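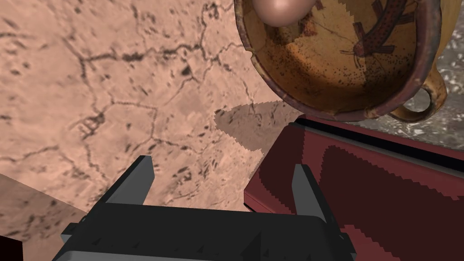
Gripper open and empty beside a red box and a cup, rendered in simulation.

Call for participants: review panel for the Surna code of practice on simulated manipulation trials

Wiltar is seeking reviewers for the second draft of the Surna code of practice. The code sets out how trials of robot grippers in simulated household and workshop settings should be set up, run, labelled and reported. Applications close on 30th May.

Background

The first draft was tested against a set of 2,000 simulated trials. Two groups of labellers worked from the same text and disagreed on the outcome of 143 of them. Most of the disagreements came from three clauses: the definition of a completed grasp, the point at which a trial is deemed to have started, and the treatment of trials in which the gripper comes close to a fixed surface without touching it. These clauses have been rewritten and need to be checked by people who had no part in drafting them.

What the code covers

Section 1 deals with scene preparation, including object placement, surface textures and lighting. Section 2 deals with viewpoints and the recording of gripper state. Section 3 sets the labels that may be given to a trial and the evidence required for each. Section 4 covers clearance from walls, corners and fixed fittings. Section 5 is about reporting, and includes a rule that discarded trials must be listed with the clause under which they were discarded.

The code does not cover the safety of physical machines. Reviewers should not propose clauses on guarding, emergency stops or operator training, which are outside the remit of the panel.

What reviewers will do

Each reviewer receives 152 trials as rendered frames with the matching log of gripper position and finger opening. Reviewers apply the draft labels to each trial, cite the clause relied on, and mark any clause that could be read in more than one way. Labelling is done alone. Reviewers must not discuss individual trials with one another until all returns are in.
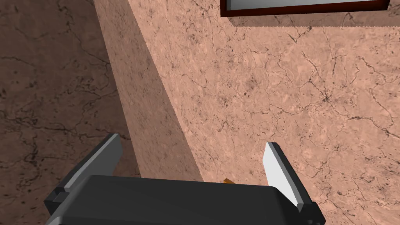 Section 4 will take up a large share of the time. Clearance must be taken from the log and may not be judged from a rendered frame alone. Where an object is hidden wholly or in part behind the gripper body, the reviewer records it as "obscured" and does not infer its position from earlier frames unless clause 4.6 applies. Surfaces with strong veining or cracks are to be treated as flat unless the scene file states otherwise. A painted or textured line is not an edge for the purposes of the code.

The work is expected to take roughly 30 hours, spread over six weeks from the start of July. It can be done remotely. There are two online meetings, one to go through the labelling tool and one to settle disputed clauses. Attendance at both is required.

Who may apply

Applicants should have at least one of the following:
- experience of running or assessing manipulation trials, simulated or physical
- experience of drafting or auditing technical standards in any field
- experience of labelling image or video material to a written specification

Programming is not needed. Applicants must be able to read a technical document closely in English and write short comments in plain language. Staff of Wiltar and Hermans, and anyone who commented on the first draft, are not eligible.

Payment and conditions

Reviewers are paid a fixed fee of £600 on receipt of a complete return. Partial returns are not paid unless agreed in advance. Reviewers are named in the published code unless they ask not to be. Trial material remains confidential until publication and must be deleted from personal devices at the end of the review.

How to apply

Send a CV of no more than two pages and a statement of up to one page to Kenna Tennant, panel secretary, Wiltar, Lokstead. The statement should say which of the criteria above you meet and describe one occasion on which you found a fault in a written rule or procedure. Declare any financial interest in a maker of grippers or simulation software.

Applications will be read by Jarosław Domański and Ivana Cisternas. Questions about the content of the code should be marked for the attention of Finlay Galbraith. All applicants will receive a reply before the first panel meeting.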